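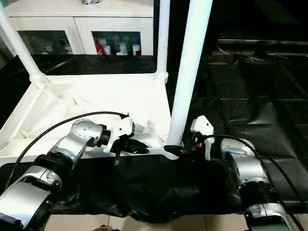

A reader in Gornport writes that the deposit limit in the Rirton poker app resets when the app is reinstalled. It does not, provided the limit is saved to the account and not to the device.

To set it:
Open Account, then Limits. Choose Weekly and enter an amount — 50 dollars is the default. Tap Save to account. 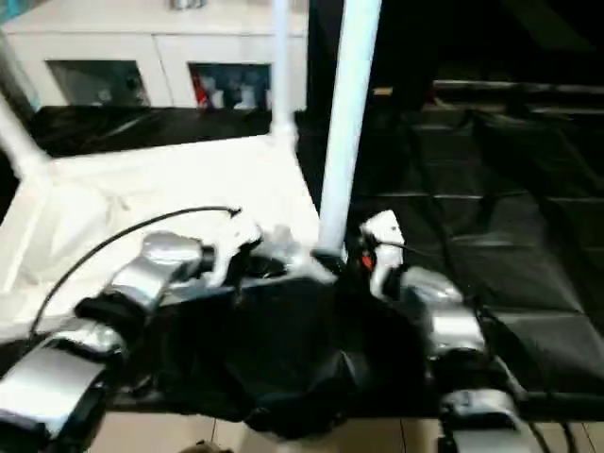
White cabinet with glass-fronted compartments

Sign out and sign in again. The limit should show next to the balance. If it does not, clear the app cache,
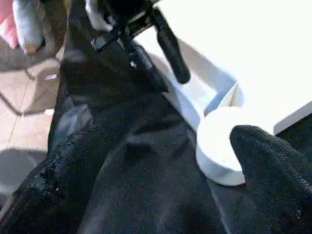 then repeat the steps above. A lower limit applies at once. A higher one takes about five days and must be confirmed by email.
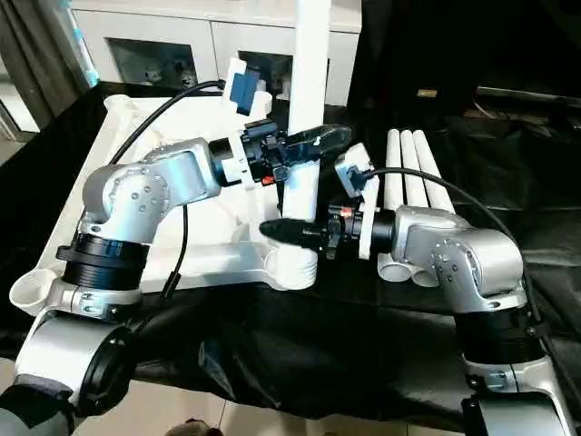
Does this work on two phones with one login? one commenter asked. Yes — both read the same account limit.

Last updated 9 December 2018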